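Chapter 8
Inflatables, Tapes and Small Fittings

Learning objectives

After working through this chapter the reader should be able to select an adhesive tape for a thin rubber or film surface, mount a balloon on a rigid stem, prepare a work surface for small decorative assemblies, and lay out fine wire so that it does not damage an inflated part.

8.1 Scope

The previous chapter dealt with rigid display parts: card, foam board and molded trays. In those materials the surface stays the same size from the moment a fitting is attached until the display is taken down. An inflated part behaves differently. Its skin is under tension, its diameter falls as gas escapes, and any fitting bonded to it must follow that change or come loose. The methods in this chapter apply to single balloons on stems, to small table pieces, and to the lighting and ribbon details commonly added to them.

Foil balloons are covered in Chapter 9. Arches and columns are outside the scope of this book; see Mandagi and Tshabalala, Structures in Air, for a full treatment.

8.2 The work surface

Assembly is carried out on a flat, dark, matte tabletop. Pale balloons and clear film are hard to see against a white surface, and offcuts of transparent tape are easily lost on one. The table is wiped before use and checked by hand for grit and burrs. Adhesive pads, tapes, wire and stems are set out beside the balloon before the work begins. Backing papers are left on the pads until the moment of use.

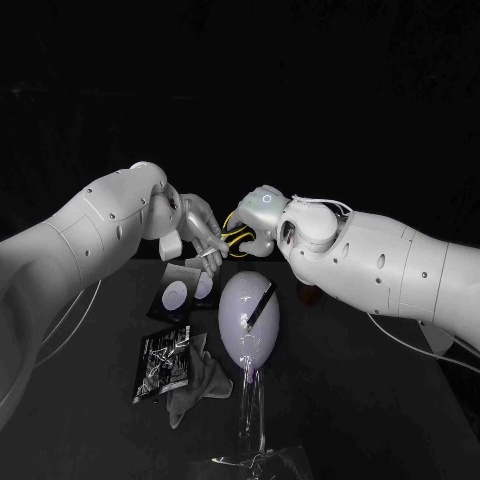 Pointed tools are kept clear of the skin at all times. When a tool is needed to separate or bend wire, the work is done above the table with the tip directed away from the balloon, and the finished piece is then lowered into place. Wire ends are turned back on themselves to form a closed loop. A cut end left exposed will pierce latex on light contact.

8.3 Tension and adhesion

Tape applied to an inflated balloon does not stretch at the same rate as the skin beneath it. As the balloon shrinks, the tape wrinkles and lifts, starting at the edges. Short strips are less affected than long ones. A band carried around the full circumference is the least reliable arrangement, and is used only where the display will stand for a few hours.

The Gomstead peel test, used in the exercises at the end of this chapter, compares tapes by hanging a small load from a bonded strip for 120 minutes. Strips that creep during the test are rejected for use on latex.

8.4 Stems

A stem may be solid or hollow. Hollow plastic stems are lighter and will accept a wire through the bore, but they bend under side load. The neck of the balloon is seated first and the stem is then fixed in its base.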